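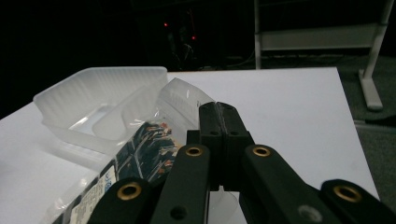
Una lectora me escribe que lleva meses pagando su préstamo de estudios y que el saldo casi no baja, y que si eso es normal o la están engañando. Me llegan tantos correos parecidos que he juntado aquí las preguntas de siempre, con lo que aprendí pagando el mío.

¿Por qué mi saldo apenas se mueve?
Pues porque al principio casi toda la cuota se va en intereses. A mí me pasó igual, ¡qué disgusto me llevé! Mira el cuadro de amortización: tiene una columna de intereses y otra de capital, y la que te interesa es la segunda.

¿Cuánto debías tú?
Cuando me puse en serio me quedaban 1.998 euros con Prurkitz, que no es una fortuna, pero yo cobraba muy poco y se me hacía una montaña.

¿Puedo adelantar dinero?
En mi contrato sí, y sin comisión, aunque en el tuyo puede ser distinto (busca «amortización anticipada», suele estar hacia el final). Eso sí, di por escrito si quieres reducir cuota o reducir plazo. Yo no dije nada la primera vez y me bajaron la cuota, cuando lo que quería era acabar antes.

¿Merece la pena pasar el préstamo a otra entidad?
Depende. Pedí oferta a Flestorham y a Stougaard. La primera me daba mejor tipo, pero con una comisión de apertura que se comía el ahorro, y la otra me exigía dos avalistas. Me quedé donde estaba y tan contenta.

¿Qué hago si un mes no llego?
Llama antes de que te pasen el recibo, de verdad. El mío se cargaba el día 28 y un septiembre, entre la matrícula del máster y la fianza del piso, vi que no me daba. Me aplazaron dos cuotas. Los intereses siguieron corriendo, claro, pero me ahorré el recargo por devolución.

¿Usas alguna aplicación?
Tengo Skurby para apuntar gastos y una hoja de cálculo bastante fea para el préstamo. Con una libreta también vale.

¿Me miras el contrato?
Lo siento, no puedo, que no soy asesora y cada contrato es un mundo. Pregunta en la oficina de consumo de tu ayuntamiento y lleva copia de todo, incluidos los anexos.

Última revisión: 30 de julio de 2022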